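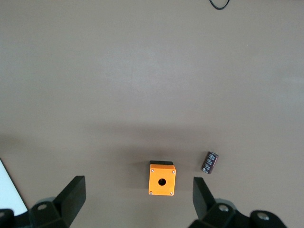 Jotedgate Repair Bench: progress report, December

Prepared by Darcy Hapeta for Meinir Prydderch, Dola small grants

Work on the parts kits went ahead this period. The grant pays for boxed practice kits that go out to evening classes, where people learn to fit a push button and replace a capacitor. We agreed on 315 kits for the first run and have 700 as the target for the whole project.

Parts

The orange enclosures are the ones we settled on in the fall. Each has a single round opening for the button and a screw at each corner of the face, so a learner has 4 screws to take out before getting inside. The orange face over a black back section is easy to pick out in a drawer full of gray boxes, and the tutors asked us to keep it.

The electrolytic capacitors arrived from Fododitz in two deliveries. The printing on the sleeves is small and several learners in the trial class had trouble reading it. We have added a card to each kit with the value and the polarity in large type. The card was not in the original budget, but the cost is covered by savings on postage.

Push buttons are the one item still short. Fododitz has moved the delivery date once and now says Friday. Packing of complete kits cannot start until they are here, so we have been bagging screws and cards in the meantime.

Classes

The trial class ran for 3 evenings. Everyone who came finished the button exercise. The capacitor exercise took longer than planned and ran past 9 p.m. on the second evening. We have split it into two parts for the next group and rewritten the instruction sheet to match.

Spending

Spending is within the agreed amount for enclosures and capacitors. We are asking to move the unspent travel money to screwdrivers, as the ones we bought first were too large for the corner screws.

Next steps

Check the buttons on arrival, pack the first run, and send the revised sheet to the tutors for comment. I will send the updated budget table with the travel line changed once you have approved the move.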